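Laundry is still the hard one

Posted Nov 24, 2022

Every February I write down which chores in my house are still done by me, and every year the list is the same length. The vacuum runs itself. The dishwasher washes but won't load. Everything made of cloth goes through my hands at least twice between the dryer and the shelf. I moved the exercise up this year after an argument with Iñaki Manzano, who used to run the packing line at Whitelaw and now consults for anyone who will pay his train fare. His position is that folding will be solved before dishwasher loading. Mine is that it won't, and that the demos he sends me measure the wrong thing.

Start with what the task is. "Fold the towel" sounds like one job. Written out as a work instruction, the way we did it at Eston when I was still in process engineering, it is a chain: find one item in a pile, separate it, find two corners, get it flat, fold, fold again, move the stack without undoing it, put it down square in whatever holds it. Most published work covers the middle of that chain. The item starts alone and already spread out, and the run ends when the last fold is made. The ends of the chain get skipped, and in my experience of manual work the ends are where the time goes.

The last step is the one I want to dwell on. Picking up a folded towel and placing it in a basket looks trivial next to the folding. For a two-finger gripper it is awkward. The stack has several layers and the gripper has to take all of them. Pinch too shallow and the top layers slide off the bottom ones. Pinch too deep and you crush the fold and lift a wad. A person slides a flat hand underneath and steadies the top with the other, and the friction of a whole palm does the rest. Two narrow jaws have to get the same result with far less contact area, which usually means working from both sides at once and keeping the two lifts level.
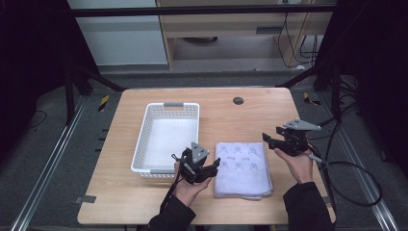
The approach I find most credible right now is teaching by doing. A person performs the task with the same style of gripper the machine will use, many times over, and the motion is recorded. It removes a whole class of excuses. If a skilled adult holding a pair of grippers can't get a towel into a basket cleanly, no control software is going to rescue that hardware, and you've learned it before buying an arm. If the adult can do it, you have a baseline time and a set of good runs to learn from.

How many runs is the open question. Iñaki says 300 good ones for a single item and a single basket. I'd want 1000, with different fabrics, before I believed anything about a towel the system hasn't met. A waffle weave and a thin bath sheet of the same size behave like different materials at the fold line, and fitted sheets I don't even want to discuss.

Shop floors have an easier version of this, and it's worth looking at how they got there. The Kimmont plant where I spent two years had a station that moved folded shop cloths into totes. It worked well. It also depended on every cloth being identical, arriving in the same orientation, on a fixture that someone had spent a month shimming. When purchasing changed the cloth supplier the station dropped its first stack within the hour, and we went back to a person on a stool until the new jaw pads came in. The automation was real but it was rented from the fixture. Houses don't have fixtures. They have a bed with a cat on it.

So my test for a home machine is deliberately dull. I want 30 consecutive placements, mixed towels, basket set down by a different person each time, no resets between runs, and the elapsed time stated in plain minutes. I don't care if it's slow. A dryer load can be put away at three in the morning for all I care. I do care about recovery: when a corner flops over the rim, does the machine notice and tuck it in, or does it report success and go on to the next one? Most clips end before you can tell.

I put the same test to a sales engineer from Birnton at a trade evening last month. He said the cycle time was very competitive. I asked about the corner flopping over the rim and he said that was on the roadmap.

For the record, my own time for a full load, dryer to shelf, is 14 minutes, and I get the corners wrong on the hand towels more often than I'd accept from a vendor. Iñaki has asked for video evidence. He can have it when he sends me an uncut run – start to finish, pile included – and we'll compare them over lunch. The dishwasher argument will have to wait for another post, as I still need to measure the racks.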